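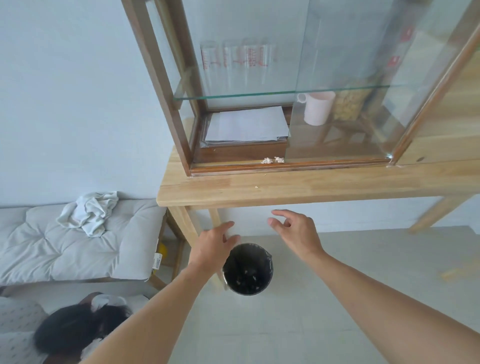 Verketti Hard Wax Oil is the finish we reach for when a piece of furniture is going to get used every single day. It goes on thin, soaks in fast and leaves the wood feeling like wood - no plastic skin, no gloss unless you buff for it! Pale wood is where it really shows off. A light table with a thick pine top, standing on a gray tiled floor, keeps its soft color under the clear version, and a dark brown cabinet frame gets richer with the walnut tint.

Home Shop Finishes Brushes & Pads Samples Contact

We first tried it on a bench at our Moltmont shop last December, and we've been talking people into the small can ever since (it goes a surprisingly long way). Sand to 120 grit, wipe off the dust, rub in one coat with a white pad and come back the next day for the second. End grain drinks more, so give it extra.

Clear, item 3166, 200 ml or one liter. Walnut tint, item 437, one liter only. The small can is $29. Pads are sold separately, and the Tanholm ones are lovely - dense, and they don't shed. Keep the lid on tight between coats.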